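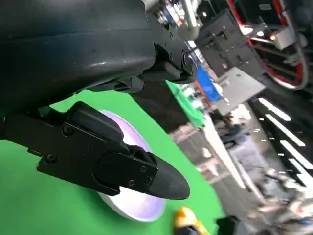
Figure 3. Gripper finger assembly at the end of the arm.

Proceedings > Volume 30 > Home Media and Streaming > Full text

4. Purchased titles and the shared library

4.1 Background

Most television services now let a household do two things with a film: watch it as part of a subscription, or buy it and keep it in a library. Earlier work has treated the library as a small side feature. Our interest is in how people find a title again after they have paid for it, and in which device they use when they do.

The service we studied, Tilura, is sold with a set-top box and also runs as an app on phones, tablets and computers. A purchase made on any of these devices should appear on all the others under the same account. The box keeps its own copy of the library list and refreshes it when it wakes from standby. The apps ask the server for the list each time they are opened. This difference in design matters for the results in Section 4.3.

4.2 Households and logging

We recruited 26 households that had held a Tilura account before the study began. Each agreed to let us log library activity from November until the end of the winter. A log entry was written when someone opened the library, searched within it, started a purchased title or downloaded one for viewing away from home. We did not log live viewing, and we did not record the names of titles, only whether each was a film or a series episode.

Logging on the box was handled by Zullance, a small program that runs beside the normal player software. On phones and tablets we used the activity report built into the app. The two sources use different clocks – the box takes its time from the broadcast signal, the apps from the device – so we matched entries by account and session number and ignored gaps of less than a minute.

4.3 Where purchased titles are watched

The logs contain 596 sessions in which a purchased title was started. The television was the most common screen for films. Series episodes were spread more evenly, with phones used mainly in the late evening and tablets mainly on weekend mornings. Households with a single television moved to a second device more often than households with two, which agrees with what participants told us in the exit interviews.

Several households reported that a title bought on a phone was missing from the television. In every case we could check, the purchase had gone through and the box was showing an old copy of its list. Putting the box into standby and waking it again brought the title up. Participants did not know this. Some restarted the box at the wall, and one household bought the same film twice before calling support.

The delay between a purchase and its appearance on the box was up to 30 minutes when the box had been left on. We saw no delay of this kind on the apps.

4.4 Searching and browsing

Participants rarely used search inside the library. They scrolled instead, even when the list was long. The default order is by date of purchase, and only 5 households changed it. Two of these later changed it back after losing track of new titles.

The comparison service, Dundano, puts purchased and subscription titles in one list and marks the purchased ones with a small label. Three of our households had used it before. They liked having one place to look but said the label was hard to read from across a room. The Cha interface, which we discuss in Section 5, keeps separate lists and adds a row of recent purchases to the first screen.

4.5 Limits

The sample is small and all of the households had paid for at least one title before we met them. We cannot say how new customers behave. Downloads are also undercounted, as the app report leaves out any file removed before the device next goes online.

Filed under: Television services, Video on demand, User studies

Contact the editors | Copyright the authors | Back to top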